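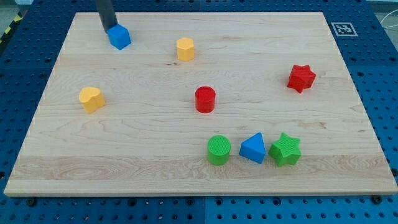
I've been putting off writing about the block box for a while, mostly because it means admitting how long I spent on it. But it's the 10/9/26, spring has finally shown up in our street, the washing is on the line and I've got a cup of tea going, so let's do it.

For anyone new, I've been slowly turning the back room into somewhere the kids can spread out without me stepping on something every time I go past with the laundry basket. The big bits went in over winter. What was left was the small stuff, and the worst of the small stuff was blocks. We had blocks from the op shop, blocks from my sister's place, blocks that had come home in somebody's gumboot. When I tipped the whole tub out on the rug there were 84 of them, and hardly any of them matched.

Now I love a mismatched toy box as much as anyone, but the littlest was getting nothing out of it. She'd pull everything out, look at the pile, and wander off to bother the dog. So I did what I always do and went completely overboard. I packed most of them away in the hall cupboard and started again with a handful of simple shapes in good strong colours. Blue cube, yellow hexagon, red star, that sort of thing. I like a block that's chunky enough for a small hand to get hold of from any side, and I like a colour you can name without thinking about it. None of this "sage" and "oatmeal" business! A red star should be red.

The hexagon is my favourite, for the record. It stands up on its end beautifully and it makes a very respectable biscuit in a pretend café. Cubes are cubes, you can't go wrong with them, they're the plain flour of the toy world. The star is the troublemaker. It lies flat happily enough, but you try to put anything on top of it and get a three-year-old to accept that the points stick out past the block above. We've had tears. We've also had a very good crown for a stuffed wombat, so it's staying.

What really changed things, though, was the board.

I'd been using a tray before this, one with a raised lip, and everything slid into one corner the second it was picked up. Then I read a post on the Drover forum (it's mostly people doing up caravans, don't ask me how I ended up there) where somebody had given their kids a big flat slab of pale timber to play on, with no edges at all. I thought, well, that can't work, they'll push everything off. But the idea stuck in my head and I kept coming back to it — partly because I'm a sucker for pale wood with a bit of grain in it. Maple-coloured, a few little knots and flecks, a swirly patch you can run your finger along. It makes any colour you put on it look twice as bright.

And it does work. A big board gives them a place where the game is. The blocks start out spread apart with lots of bare wood in between, and the kids fill in the gaps with whatever the story is that morning. Roads, usually. Sometimes a bakery. With the tray they only ever made a heap.

A few things I've learned, in case you're thinking of doing the same:

- Go bigger than you think. My first board was 2 hand spans too small and I ended up using it for bread.
- Put it on something that doesn't wobble. We tried it over the ottoman, which lasted one morning.
- Sand the edges properly, then go round again. I thought I'd done ours and then found a rough spot with my forearm.
- Fewer blocks. I know I've said this already but I mean it. You can always bring another one out of the cupboard, and it's like Christmas when you do.

On the finish, I used a tin of Flirness oil wax that was left over from the kitchen shelves. It went on easily with an old singlet and dried to a soft sort of sheen, and I haven't had to touch it up yet. I did look at the Prosinent one as well but the smallest tin was enormous and I'm already running out of garage.

Packing up is the other half of it, and I'll be straight with you, we're still working on that one. The current system is that each shape gets "put to bed" in a calico bag and I call out the colours. It takes 15 minutes when it could take one, but they do it, and they know their shapes now without anybody having sat them down to teach them. My eldest told the lady at the bakery that her floor tiles were hexagons. She was very nice about it.

There are still 3 strays I can't find a home for, including a green one with a bite mark that predates us. They're living on the windowsill for now next to the dead basil.

Next job is the dress-up rack, which at the moment is a mound behind the door. I've got a length of dowel, a pair of brackets and a Dwivedi catalogue with a corner turned down, and absolutely no idea where the stud is in that wall. If you've hung something sturdy on old plasterboard and lived to tell the tale, leave me a comment — I'm all ears. And if you've got a good trick for getting felt pen out of calico, I'll take that too.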